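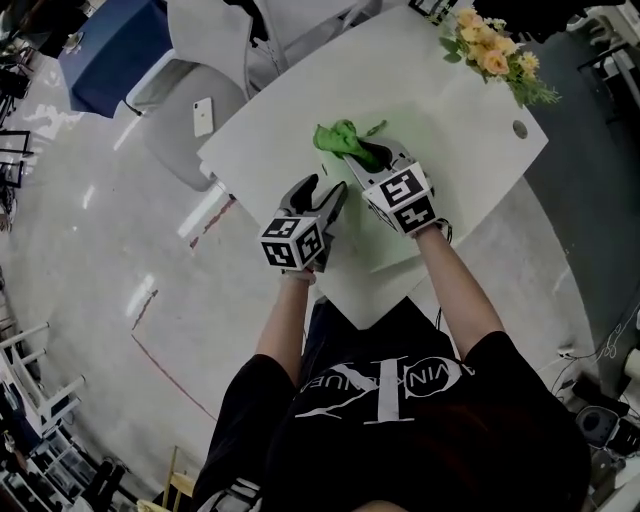 Ticket: Duplicate seat assignments after season ticket transfer
Product: Nusov Box Office
Client: Hosum Arena
Priority: High
Opened: 2022-06-10
Assigned to: Thomas Farina
Status: Resolved, monitoring

Reported problem
Client states that two season ticket holders in section 9 hold valid barcodes for the same seats. Both accounts show the seats as owned. The gate scanner accepts whichever barcode is read first and rejects the second with code DUP-ENTRY. Client found the problem while auditing renewals ahead of the September home opener.

Environment
Nusov Box Office, hosted. Resale listings handled through the Ridano connector. Gate scanners on the Tamiru firmware supplied with the venue contract. No custom scripts on the client side.

Log

Entry 1
Requested the account numbers and an export of the seat history table for section 9. Client sent the export but left out the transfer column. Requested again with the column included.

Entry 2
Full export received. In both cases the original holder listed the seats for resale, cancelled the listing, then transferred the seats to another account by email. The transfer completed. The cancellation was written to the history after the transfer and returned ownership to the original holder. The new holder's barcode was never voided.

Entry 3
Reproduced in the test venue. Steps:
Create a resale listing for any full season seat.
Cancel the listing.
Transfer the seat before the connector's next sync.
Wait for the sync to finish.
Result: two active barcodes, one seat. Expected: one active barcode, held by the transferee.
Single game tickets do not show the fault. Partial plans not tested at this point.

Entry 4
Connector sync interval on the client's account was set to 200 seconds. Lowered it to 5. The fault still occurs if the transfer is fast enough, so the interval is not the root cause. Left at 5 for now. Client asked whether resale has to be turned off. Advised them to leave resale on and turn off email transfers for season accounts until the patch is in.

Entry 5
Root cause: the cancellation job restores the owner stored on the listing and does not check the current owner on the seat record. Patch compares the two and drops the restore if they differ. Also voids any barcode issued to a previous owner. Tested on full season and partial plans, no duplicates.

Entry 6
Patch applied to the client's account. The 2 affected accounts were corrected by hand, barcodes reissued to the transferees, old barcodes voided. Client scanned old and new codes at the gate. Old codes rejected, new codes accepted. Email transfers turned back on.

Open items
Sync interval to go back to the default after the monitoring period.
Duplicate barcode report to be added to the client's nightly jobs. Farina to confirm the mailing list with the ticket office.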